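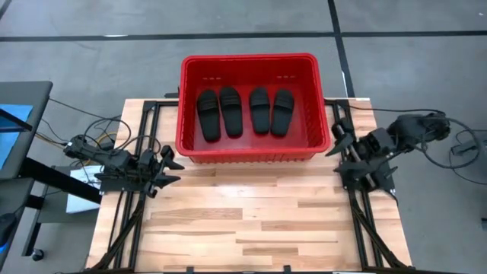 I started in March scared of putting my face in the water, and now I swim lengths before work. Please tell people it's fine to begin from nothing! (comment left on our lessons page)

Adult Swim Lessons at Whitcombe Pool: Your Questions

Am I too old to learn?
No! We have grandparents in the beginner class and they're some of our keenest swimmers. If you can walk down the ramp or manage the ladder, come along.

How big are the classes?
There are 6 people to an instructor in Beginner, and 2 instructors in the water for Nervous Beginner. It's a lovely, patient group and the slower pace really does help.

What should I bring?
Swimsuit, towel, goggles if you like them, and a pair of slides for the deck, as the tiles are rough on bare feet. Bathing caps are optional unless your hair is past your shoulders.
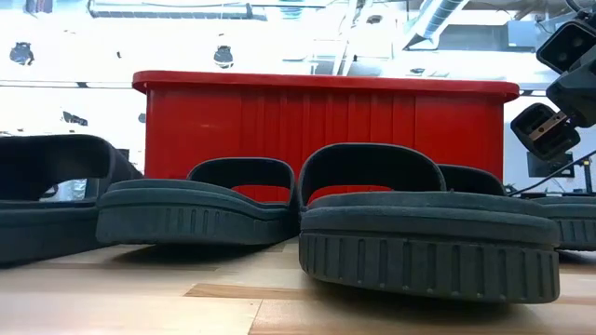
Slides on a wooden tabletop, with a red bin behind.

Do I have to go in the deep end?
Not until you want to. The teaching pool is waist deep on most adults, and plenty of people spend their whole first term there, blowing bubbles and learning to float (floating is the best bit, if you ask me).

Where do I put my things?
Lockers take a loonie and you get it back. Please keep bags off the deck. 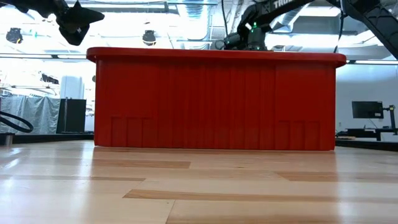 Photo: Binside

Can I make up a missed class?
Yes, once per term, in any class at your level. Email the front desk before noon so they can find you a spot.

Is the water warm?
The teaching pool is, and we love it. The lap pool is cooler, but you'll be moving!
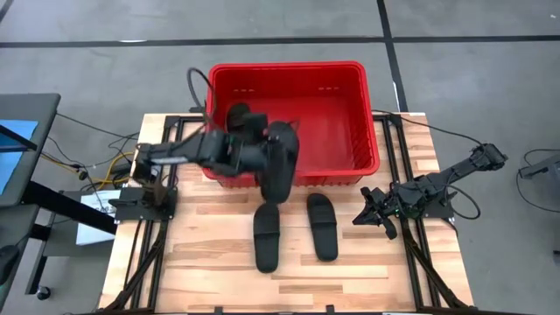

Chalerm Wattanapong
Adult Lessons Coordinator

What comes after Beginner?
Strokes, then Lengths. At the end of Lengths we hold a 300 metre swim at your own speed, any stroke, with as many rests as you need. The cheering gets very loud. Friends and family can watch from the gallery.

How do I register?
Online or at the front desk. Drop-in spots are $20, paid at the desk on the day.

Page updated 2 February 2020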